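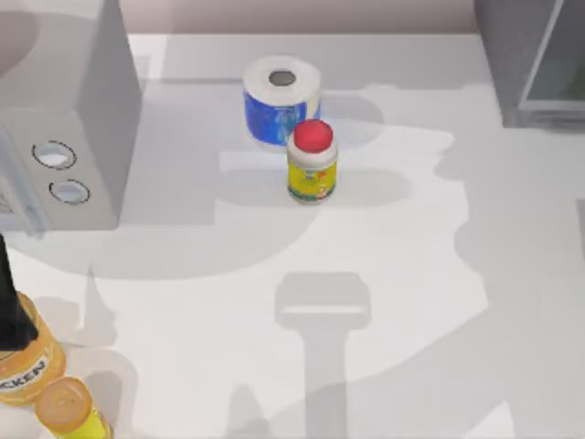 생활 > 주방·수납 > 질문과 의견
흰색 상판으로 바꾸어도 후회하지 않을까요?
작성자 mintkettle | 2022년 2월 26일

안녕하세요. 한국에서 산 지 8년이 되었지만 한국어로 긴 글을 쓰는 일은 아직 어렵습니다. 이상한 표현이 있으면 너그럽게 읽어 주세요.

5월에 부엌 공사를 할 계획입니다. 지금 상판은 짙은 갈색이고, 전에 살던 분이 설치하신 것입니다. 색이 어두워서 부엌이 낮에도 저녁처럼 보입니다. 창문이 북쪽에 하나밖에 없습니다. 그래서 저는 흰색으로 바꾸고 싶은데, 남편은 강하게 반대합니다. 남편의 의견은 흰색은 한 달만 예쁘고 그 다음부터는 계속 닦아야 한다는 것입니다.

저희는 강황과 고춧가루를 많이 사용합니다. 커피도 하루에 여러 번 마십니다. 시어머니께서 오시면 김치를 부엌 상판 위에서 바로 써십니다. 도마를 드려도 도마가 작다고 하십니다.

견적은 두 곳에서 받았습니다. Flevov 매장에서는 철거를 포함해서 300만 원이라고 했고, 동네 업체는 그보다 싸지만 철거비가 따로 있습니다. Flevov 직원은 Zostora 718번 색을 추천했습니다. 순수한 흰색이 아니고 회색이 아주 조금 섞인 흰색이라고 합니다. 작은 샘플로 보면 저는 차이를 잘 모르겠습니다.

질문은 다음과 같습니다. 흰색 상판을 오래 사용하신 분들은 얼룩을 어떻게 하십니까? 그리고 무광과 유광 중에서 어느 쪽이 관리하기 쉽습니까?

댓글

북향집 님
저도 북향이라서 마음을 잘 이해합니다. 흰색으로 바꾸고 나서 낮에 불을 켜지 않게 되었습니다. 저는 만족합니다. 다만 강황은 진짜 무섭습니다. 카레가 한 방울 튄 것을 모르고 잤는데 아침에 노란 점이 되어 있었습니다. 베이킹소다를 물에 개어서 올려 두었더니 많이 연해졌지만 저는 지금도 그 자리가 어디인지 압니다. 손님은 모릅니다.

darkoak
남편분 말씀이 맞다고 생각합니다. 저는 흰색을 쓰다가 다시 어두운 색으로 돌아온 사람입니다. 얼룩보다 더 힘든 것은 머리카락과 빵가루입니다. 얼룩은 가끔 생기지만 빵가루는 매일 생깁니다. 흰색 위에서는 전부 보입니다.

mintkettle (작성자)
darkoak 님, 답변 감사합니다. 그런데 빵가루가 보이면 닦을 수 있으니까 오히려 깨끗한 것이 아닙니까? 지금 갈색 상판에서는 빵가루가 안 보여서 팔을 올렸을 때 알게 됩니다. 저는 그것이 더 싫습니다.

darkoak
그것은 성격의 문제인 것 같습니다. 저는 안 보이면 행복합니다.

세번째부엌
무광은 하지 마세요. 손자국은 덜 보이는데 냄비 바닥을 끌면 회색 줄이 생깁니다. 저희 집은 가스레인지 옆이 전부 회색 줄입니다. 유광은 반대로 물자국이 보이지만 마른 수건으로 한 번 닦으면 없어집니다. 그리고 견적을 받으실 때 깊이를 꼭 확인하세요. 저희는 상판 깊이가 530mm로 나와서 원래 있던 것보다 얕았고, 큰 도마를 세로로 놓으면 앞으로 나옵니다. 공사가 끝난 뒤에 알았습니다.

mintkettle (작성자)
깊이는 생각하지 못했습니다. 견적서를 다시 보았는데 길이만 적혀 있고 깊이는 적혀 있지 않습니다. 월요일에 전화해서 물어보겠습니다. 큰 도움이 되었습니다.

쌀국수좋아
저는 의견이 조금 다릅니다. 무광을 사용하고 있고 냄비 줄은 저도 생겼지만, Orkness 크림 세제로 지워졌습니다. 세게 문지르면 그 부분만 반들반들해지니까 원을 그리면서 살살 해야 합니다. 우리 동네 쌀국수집 Hầu에도 주방 앞에 흰색 상판이 있습니다. 매일 국물과 고추기름이 떨어지는 곳인데 꽤 깨끗합니다. 사장님께 여쭤보니 특별한 방법은 없고, 떨어지면 바로 닦는다고 하셨습니다.

세번째부엌
식당은 하루 종일 닦는 사람이 있으니까 가정집과 비교하기 어렵습니다. 저는 퇴근하고 나면 접시도 다음 날 씻습니다.

쌀국수좋아
그 말씀은 인정합니다. 그래도 Orkness는 한번 써 보세요.

북향집 님
한 가지 더 적습니다. 흰색 상판에서는 위에 올려놓은 물건의 색이 아주 잘 보입니다. 전에는 상판에 무엇이 있는지 신경을 쓰지 않았습니다. 지금은 포장지가 파란색인지 빨간색인지 멀리에서도 눈에 들어옵니다. 그래서 정리를 자주 하게 되었는데, 이것이 장점인지 단점인지는 잘 모르겠습니다.
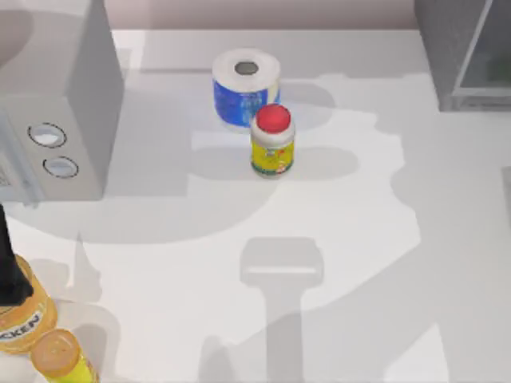
흰 상판 위의 연회색 전자레인지, 두루마리 휴지, 빨간 뚜껑의 작은 병

darkoak
제가 말하고 싶었던 것이 바로 이것입니다. 물건이 몇 개만 있어도 눈이 그쪽으로 갑니다. 어두운 상판에서는 이 정도면 정리된 부엌이라고 생각했을 것입니다.

mintkettle (작성자)
저는 보기 좋은데요. 연한 회색 가전이 흰색과 잘 어울립니다. 저희 전자레인지는 검은색이라서 걱정이 하나 더 생겼습니다. 상판을 바꾸면 전자레인지도 바꾸고 싶어질 것 같습니다. 남편에게는 아직 말하지 않겠습니다.

싱크대박사아님
전자레인지는 그냥 쓰세요. 상판 바꾸고 가전 바꾸고 그 다음에는 벽 타일이 마음에 안 들게 됩니다. 제가 그렇게 했습니다.
색 이야기를 하자면, 작은 샘플은 믿지 않는 것이 좋습니다. 매장 조명은 노란 편이라서 흰색이 다 따뜻해 보입니다. 제일 큰 샘플을 빌려서 집에 가져가고, 눕혀서 보세요. 사람들이 샘플을 세워서 손에 들고 보는데 상판은 누워 있는 물건입니다. 북향집이면 아침하고 저녁에 색이 꽤 다릅니다. 718번은 저도 본 적이 있는데 흐린 날에는 회색이 생각보다 강합니다.

mintkettle (작성자)
눕혀서 본다는 것은 생각하지 못한 방법입니다. 저도 샘플을 창문 앞에 들고 보았습니다. Flevov에서 큰 샘플을 빌려주는지 물어보겠습니다.

오래된행주
이음매 이야기를 아무도 안 하셔서 적습니다. ㄱ자 부엌이면 모서리에 이음매가 생깁니다. 처음에는 안 보이는데 흰색은 그 선에 때가 끼면 가는 연필선처럼 보입니다. 싱크볼 주위의 실리콘도 마찬가지입니다. 실리콘은 나중에 다시 쏘면 되지만 이음매는 그렇게 할 수 없으니까, 어디에 생기는지 계약 전에 도면에 표시해 달라고 하세요. 가능하면 김치를 써는 자리에서 먼 쪽이 좋습니다.

mintkettle (작성자)
저희 부엌은 ㄱ자입니다. 모서리가 바로 시어머니께서 김치를 써시는 자리입니다.

오래된행주
그러면 더 큰 도마를 사 드리는 것이 먼저인 것 같습니다.

darkoak
상판보다 훨씬 쌉니다. 그리고 외람되지만 "써시는"이 아니라 "써시는"의 기본형이 "썰다"이니까 "써시는"이 맞군요. 제가 틀렸다고 쓰려다가 확인해 보니 맞습니다. 죄송합니다.

mintkettle (작성자)
괜찮습니다. 저도 쓰기 전에 사전에서 찾아보았습니다. 그런데 본문에서 "써십니다"라고 쓸 때에도 오래 고민했습니다.

쌀국수좋아
저도 지금 사전을 찾아보고 왔습니다.

북향집 님
결정하시면 어떤 색으로 하셨는지 꼭 알려 주세요. 저도 욕실 선반을 바꾸려고 하는데 또 흰색으로 할지 고민하고 있습니다.

mintkettle (작성자)
네, 그렇게 하겠습니다. 오늘 저녁에 남편에게 이 글을 보여 주었습니다. 남편은 darkoak 님의 댓글만 두 번 읽었습니다. 지금은 유광으로 하고, 순수한 흰색과 718번 중에서 큰 샘플을 본 다음에 고르기로 했습니다. 깊이와 이음매는 전화로 확인한 후에 댓글로 다시 쓰겠습니다.

세번째부엌
전화로만 듣지 마시고 견적서에 숫자로 적어 달라고 하세요. 저는 전화로 들었습니다.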